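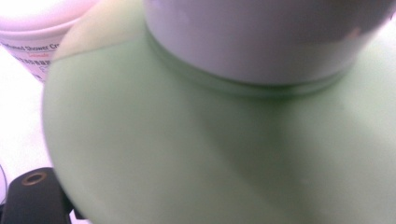 Dresero

Bathroom shelf FAQ

I wrote one post in September about sorting out my bottles and jars, and my inbox has been full of bathroom questions ever since. I've put the ones I get most on a single page, so have a look down the list before you write to me (I do still like getting the emails!).

Is that a mint-green bottle on your shelf, and do you choose things by colour?
Pale mint green with a white cap, yes, and I'm afraid I do a bit. I like soft colours in a bathroom, and greens and whites sit nicely together without me having to think about it. But I wouldn't throw out a half-full bottle for being orange. Use it up first, then buy the pretty one.

Shower cream or shower gel?
Cream in winter, gel in summer. My shins go like paper once the heating's on, and a cream feels kinder. If your skin is happy with gel all year, stick with it and save yourself the bother.

Do you mind perfumed ones?
I love them, but only one at a time. I once had a rose shower cream, a coconut shampoo and some sort of pine body lotion all on the go, and I smelled like a gift shop. Now I pick one scented thing and keep the rest plain. If you come up in a rash, stop using it and have a word with your pharmacist – I'm only a person with a lot of bottles.

Are big bottles really cheaper?
Usually, but check the price per 100 ml on the shelf label. I've been caught out by special offers where two small ones came in under the big one. My other rule is that it has to be something I've already finished once. A giant bottle of something you don't like lasts for ever.

How do I get the last bit out?
If it's a wide lid, take it off and use a little silicone spatula (mine was from the baking drawer and is never going back). For narrow necks I stand the bottle upside down in a mug overnight. A splash of warm water works too, but only when you're going to use it all that day.

What do you do about gunk under the caps?
Old toothbrush, warm water, drop of washing-up liquid, once a month or so. Go round the ridges where the lid screws on, because that's where it builds up. Dry it before you put it back.

Where did your shelf come from?
It's the Rellance one, the narrow version. I had a Sternotent rack before that and it was fine, only too shallow for anything chunky, and I got tired of picking things up off the floor.

Can I reuse the empties?
I rinse mine and keep one or two for refills. Please write on them what's inside! Anything else goes in the recycling, and your council's website will tell you whether they want the lids left on.

Last updated 15/12/2022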